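Orunholm Table Fruit Set

Short clips of loose fruit being sorted and packed on a household table. Flora Mowat maintains the labels. Send corrections to her through the Drivotthorpe tracker.

Contents

42 clips in 4 folders, named by the fruit handled first. Folder names are lowercase, no spaces.

Fruit

Mandarins and larger oranges share the label "orange" -- the size goes in a separate column. Pears are "pear" even when the skin is speckled. Plums and tomatoes have their own labels. Small round brown fruit that the labeler could not name is marked "brown_small". Please don't guess.

Table and containers

The tabletop is reddish-brown and glossy, so expect bright reflections. Fruit is either loose on the table or in a clear plastic clamshell.
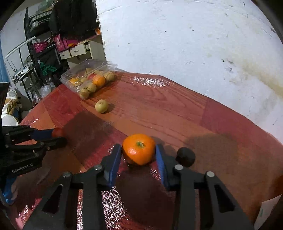
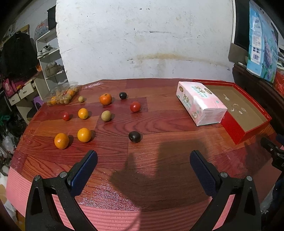
Labeling rules

Fruit inside a clamshell gets one label for the whole container, plus a note if kinds are mixed. Loose fruit is labeled one by one. Tissue packs and cardboard trays are "other". Shelving and anything else behind the table is left unlabeled.

Known problems

Shadows were labeled as plums in 2 clips. Fixed in the January copy -- the old Hadgu mirror still has the bad files.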